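Zeltier Adds Terry Towel Line for Guest Housing and Shared Laundries

Filby Range Covers Bath, Hand and Face Sizes in a Single Undyed-Look Tan

FILBY, February — Zeltier, a supplier of household textiles to short-stay apartments, student housing and small clinics, today announced the release of the Filby terry range. The range replaces the company's earlier flat-weave guest towel and will ship to existing account holders first, with general orders opening at the end of the month.

Filby towels are woven in cotton with uncut loops on both faces. The loop height is the same front and back, so a towel can be folded or hung either way round. Color is limited to one light tan. Zeltier offered 4 colors in the previous line and found that most accounts ordered a single shade and then had trouble matching it when replacing worn stock. Orders for the three discontinued colors will be filled until current inventory is used up.

The main change from the earlier product is in the edge. Customers who run shared laundries reported that the old side hem drew up after repeated tumble drying, leaving the towel narrower at the middle than at the ends. A towel in that condition does not fold square, and a stack of them leans. The Filby hem is stitched with a longer stitch and lower thread tension, and the end borders are kept narrow so that the body of the towel and the border shrink at closer rates.

Zeltier evaluated the new hem over 47 wash and dry cycles, using household machines and an unscented liquid detergent with no softener. After each cycle the towels were hung by the top edge, allowed to drop to full length, and measured on both sides. They were then folded by hand. Towels with a difference between the left and right side greater than 2 percent were set aside and the stitching was examined under magnification.
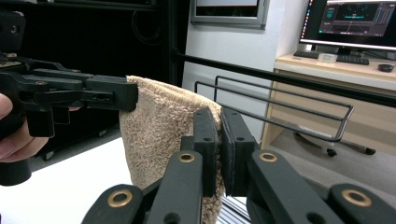

The folding method used in the evaluation is also the one recommended to customers. The towel is held by the top edge and the lower corner is brought up to meet it. The loops are smoothed once in the direction of the fold. The towel is then folded lengthwise into thirds and placed on the shelf with the closed edge facing out. Thick terry tends to spring open when folded more than this, and Zeltier advises against rolling for cupboard storage, as rolled towels take up more depth on a standard shelf. Face cloths may be stacked flat.

Care instructions are printed on a sewn label at one short end. Wash warm before first use. Do not use fabric softener, which coats the loops and reduces absorbency. Shake out before drying and remove from the dryer while the borders are still slightly damp. A pulled loop should be cut level with scissors and never drawn out by hand. Line drying is acceptable but leaves a stiffer surface — a short tumble without heat will restore it.

Weaving and finishing are handled by Abubakar, which also produced the company's bath mat. Distribution to housing and clinic accounts will go through Dinach from its existing warehouse. Accounts that already receive bed linen from Dinach may add towels to the same delivery at no extra freight charge. The opening allocation is 1496 cartons. Cartons are packed by size and are not mixed.

Sample sets of one bath towel, one hand towel and one face cloth are available to account holders on request. Samples are supplied unwashed, and Zeltier asks that they be laundered before any measurement is taken, as the published dimensions are after-wash figures. Accounts with remaining stock of the flat-weave towel may continue to reorder matching hand towels through the Dinach order desk while supplies last.

About Zeltier
Zeltier supplies towels, bed linen and bath mats to managed housing and care settings. The product list, size chart and care sheets are available from the company's trade desk.

Trade inquiries: Zeltier Trade Desk, Textile Accounts
Delivery inquiries: Dinach Order Desk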